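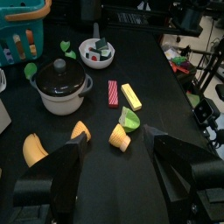 The Gistley 108 is a two-finger parallel gripper for tabletop arms, and it arrives in a box with the fingers already on, which saves everybody the first argument. Each unit ships with a wrist bracket for a small camera, a cable, four hex screws and a fifth hex screw that fits nothing we make. The camera bracket is worth setting up properly, as you will be living with its view. Aim it so both fingers come up from the bottom corners with a good stretch of table between them. On a black top like this one you will also learn how dusty your lab is. The waffle cones are a decent test for aim: if the left fingertip sits beside one and you can still make out the grid on it, the focus is close enough to start work.

Mounting

Fit the flange with the arm powered down. The dowel goes in first, then the screws, in a cross pattern, finger tight, then snug. Customers with strong forearms are asked to stop at snug. The cable leaves the gripper on the side marked with a dot and should be clipped twice before it reaches the elbow. Leave a loop at the wrist big enough to put your hand through. Turn the wrist joint by hand through its full travel and watch the loop. If it goes tight anywhere, you have found the place where the cable would have broken in November, when the grant report is due.

Setting the stroke

Run the homing routine from the Millet panel (the software that comes with the gripper, free, and priced about right). The fingers close until they touch, open to the stops and close again. The panel should then read zero. If it reads 23, the left finger is on the right carriage and the other way around. The carriages are not symmetrical. We thought about making them symmetrical and decided against it, for reasons that seemed good on the day.

Closing force starts at 40 percent and most tabletop work never needs more. A smooth round lid knob can take a bit extra. Soft plastic leaves want less, and will slide out sideways whatever you do, so approach them across the narrow part and be patient.

Camera alignment

The bracket has a coarse slot and a fine screw. Set the slot by eye, tighten it, and use the fine screw for the rest. Both fingertips should stay in view when the gripper is fully open and when it is fully shut. Save a reference still in Millet once you are happy. When somebody bumps the bracket and denies it, open the reference next to the live view and move the fine screw until they match. If you also have a fixed camera standing beside the table, align the wrist one first. Doing it in the other order works too, but you will do it twice.

Looking after it

Wipe the inner faces of the fingers with a dry cloth at the end of the day. Alcohol is fine on the fingers and bad for the pads. The recesses in the fingers collect fluff, crumbs and, in one returned unit, most of a sticker; a wooden toothpick gets it out.

Every 500 hours, take off the back cover and put one drop of Fellness light oil on each rail. One drop. The units that come back to us for sticking have nearly always been oiled with enthusiasm. Move the carriages end to end by hand, wipe off whatever comes out, put the cover back and home the gripper again.

When it misbehaves

Fingers chatter as they close: the belt is slack. Give the tensioner a quarter turn and try again.

Fingers close crooked: one finger screw has backed out. Check the lower one first, it's always the lower one.

Camera view drops out when the wrist turns: see Mounting, the part about the loop.

Gripper refuses to home: look for something small and plastic between the fingers. After that, call us.

Repairs and spares

Pads, belts, finger sets and camera brackets are kept in stock at the Mudstead workshop. Pads and belts are a bench job for anyone who owns a hex key. A motor swap should come back to us. Bastien Guillot handles the repairs and would like it known that a note saying "broken" tells him very little. Write down what the gripper was doing, what the panel read, and whether you have already had the back cover off. He can tell anyway.

Finger sets made before May 2023 use the shorter screw. Please say which you have when ordering.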